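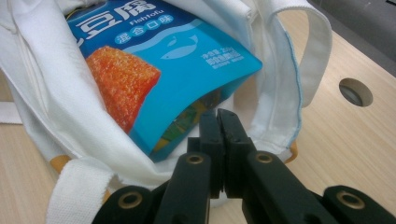 Hem strength and the fabric bag

Jayanthi Reddy has tested stitched seams at the Crichton textile laboratory for 24 years. Most of her work concerns carrier bags, and most of the failures she records begin in the same place.

"The handle joint," she said. "People assume the base goes first. In the last series we loaded 212 bags to destruction and the base gave way in four of them."

The method is simple. A bag is hung by both handles and weight is added in fixed steps until a thread parts. Reddy notes the load, the position of the break and the stitch density – the last of these is often left off supplier sheets.

She is doubtful about heavier cloth as a remedy. "A thick canvas with a poor thread fails at the thread. You have paid for fabric you can't use."

Washing is the subject of the next series, due to start in May. Her colleague Periklis Zacharopoulos will handle the shrinkage measurements. Reddy expects the thread and the cloth to shrink at different rates, which would pucker the hem and load the stitches unevenly.

"We have some early numbers," she said. "I won't quote them until the repeats are done."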